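Home Essays Letters Archive About

Keep the Paper

by Ankica Petek

When my aunt died in April, we needed 2 days to find the contract for her apartment. It was in a binder, between a receipt for a stove and a school certificate. My cousin complained that she should have scanned everything. I thought the opposite — if she had scanned it, we would be searching still, and for a password too.

I work in the office of a small housing cooperative. Last year we moved 387 files to a program called Flestik. It is a good program and I use it every day. But three times already the company changed how it looks, and each time our older members stopped opening it. A binder does not change how it looks.

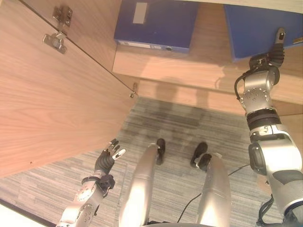
Two blue binders on a cabinet shelf.

My colleague Ognjen Tomić says that paper burns, and he is right. Paper also gets lost, and it takes space which we pay for. I do not ask that we keep all of it. I ask that for the things which decide where a person lives, there should be one copy that can be read with only eyes and a lamp.

It costs us little. The new binders and printing came to 1,152 for the whole year, less than we pay for Flestik. I would like the members to vote on this before the old cabinets are sold.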